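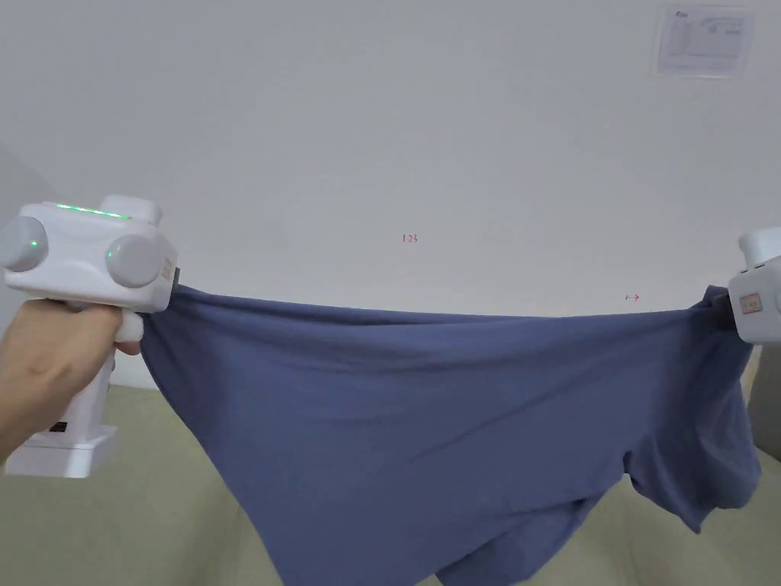 A reader of the first release wrote in to ask why the live tracks had no running times, and whether the B-sides were counted as separate songs. Both points are covered in the notes for this version.

Grilandale Album Notes, version 4

Track lists and short release notes for records put out by the Grilandale label. Compiled from sleeves and old mail-order lists.

Last updated: 20 Apr 2023

Contents
albums.csv: 634 rows, one per release
tracks.csv: 2327 rows, one per track
notes.txt: sleeve notes, where the label gave permission

Fields in tracks.csv
release_id, side, position, title, length, live (yes/no)

Length is blank when the sleeve gives none. Most live tracks are blank for that reason. A B-side gets its own row.

Known problems
The Pestthorpe sessions came out in 3 pressings with different running orders. Only the first is listed.
Fülöp is spelled Fulop on some sleeves. We use Fülöp throughout.
The Fiker reissues have no side markings, so side is set to 0.

License
Free for non-commercial use. Sleeve notes remain with the label.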